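Getting Wrinkles Out of Cloth Without an Iron

Posted 2024-02-01 by Seul-gi Yeom
Filed under: Laundry and Linens

I gave up my ironing board when we moved to the apartment on Utgate. There was one closet and the board did not fit in it. Since then I have worked out what to do with tablecloths, printed throws, curtains and shirts that come out of the basket creased. Most of it takes a few minutes and a spray bottle.

Start at the washer. An overfilled drum sets creases harder than anything that happens later. Fill it two-thirds at most and take large pieces out as soon as the spin ends. Shake each one by the corners four times before it goes on the line or in the dryer. A slower spin helps with cotton and linen. The cloth takes longer to dry but the folds are shallow.

The damp towel method. Lay the cloth on a table or a clean floor. Wet a hand towel, wring it until it stops dripping, and spread it over the creased part. Press down with flat hands and work outward from the middle. Leave it for 15 minutes, then lift the towel and hang the cloth up. This is the one I use most on tablecloths.

The spray bottle. Fill a clean bottle with plain water. If your tap water is hard, use distilled, or you may see rings on dark fabric. Mist lightly, smooth with your palm, and let it dry fully before you fold it. Some people add a spoonful of fabric softener. I stopped doing that after it left a greasy patch on a blue pillowcase. 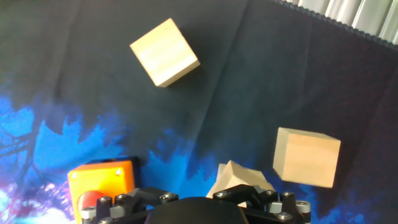 Dark printed fabric needs more care than plain white. Test any spray on the hem first and dab it with a white tissue. If color comes off, use steam only. Keep direct heat away from the printed side. If you do borrow an iron, turn the cloth face down, put a cotton dish towel over it and use the low setting.

Steam from the shower. Hang the piece on a padded hanger or over the rod, well away from the spray. Run the water hot with the door shut and leave the cloth in there for 12 minutes after you turn the water off. Pull down gently on the lower edge while it is still warm. It works well for rayon and thin polyester and does very little for heavy canvas.

In the dryer. Put in one or two pieces with a damp washcloth, medium heat, and check after a few minutes. Take them out while there is still a bit of moisture left. Check the care label first on anything with a rubbery print.

Scalloped and ruffled edges. These curl when they dry. Finger-press each curve while damp and dry the piece flat. A line of clothespins will leave marks.

Storage. Roll large cloths around a cardboard tube, print side out, with tissue between the layers. A wrapping paper tube is fine for a runner. For a full tablecloth I use a Plurkitz mailing tube, cut down to fit the shelf. If you have to fold, change where the folds fall each time you put the cloth away. I redo mine in May when the winter curtains come down.

Next time: candle wax on linen.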